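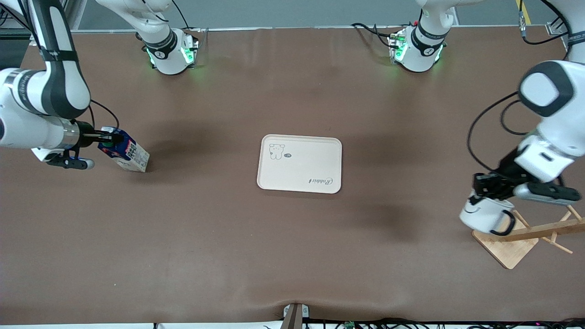 The two-arm table at Drullanton, with the tray and the mug tree.

I had Nuanchan Klinhom's rulebook open on my phone while I waited for her, and I'd gotten as far as rule 14 ("No hands over the tabletop while either arm is enabled, including to catch something") when she came down the stairs with two coffees and told me to skip to the back. "The back is where the good ones are," she said. "The front is what the insurers like."

Klinhom writes the working rules for Drullanton's manipulation lab, and for the last couple of years she has been passing them along to other shops that ask. Peden uses a version. So does Brotbridge, with a chapter on forklifts she had nothing to do with. I wanted to talk to her because I've read a lot of robot safety paperwork and hers is the only set I've ever finished.

It started, she told me, with a spreadsheet of 400 small incidents. No injuries, mostly spills and pinched cables and one very dead keyboard. "I read every line. It took me most of October. And what I kept seeing was people who knew the rule and were standing in the wrong place to follow it." So a lot of her rules are about where you stand. The operator has to be able to reach a stop button without taking a step. If two arms share a table, one person is in charge of both, and that person says "live" out loud before anything moves.

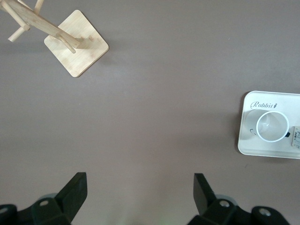
I asked her about the clear-table rule, the one people complain about most. Only what the task needs goes on the surface, and everything else goes on a shelf — pens, phones, tape, your lunch. She laughed and said she gets an email about it practically every week. "They say, but my notebook is at the corner, it's nowhere near! And I say, fine, where was it yesterday? They never know. If you don't know where it was, the arm's planner doesn't either."

She's softer on speed than I figured she would be. New tasks run slow for the first 20 tries, and after that the operator can ask a second person to sign off on going faster. The second person can't be the boss. I thought that was a wonderful touch (I've had bosses), and she said it came from Güneş, a small outfit she swapped drafts with early on, and that she'd have stolen more from them if they'd let her.

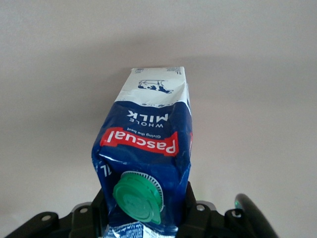 Then we got onto what you're allowed to put in a gripper at all, and she really warmed up. Her draft chapter on household objects runs longer than the one on emergency stops. Glass needs a written reason. Anything with a blade needs two. Food packaging is allowed, but it gets looked over between runs, and she has strong feelings about cartons. Take a one-liter milk carton with a screw cap, dented and creased down the sides the way the whole milk one is. Does it stay in use? "Creases, I can live with," she said. "A real kitchen has dented cartons. But you check the seams and you check the cap, and you write down that you did. A soft carton doesn't grip like a new one, so if you swap it halfway through the day, that goes in the log too."

The log is the part she'd fight for. One line per change, plain words, initials. She showed me a page of it and it was gloriously dull: cap checked, tray moved, cable retied.

Does anybody read it? She does, every page, and she makes new people read 300 lines before they touch the controls. "They hate it for an hour," she said. "Then they start asking why the cable gets retied so often, and now we're having a useful conversation."

We finished up with the question I always ask, which is what she'd cut. She didn't need to think. There's a rule about closed-toe shoes that takes up a page and a half, and she wants it down to one sentence. She has been trying to get that through since the second edition, and the third is due at Peden next month with the page and a half still in it.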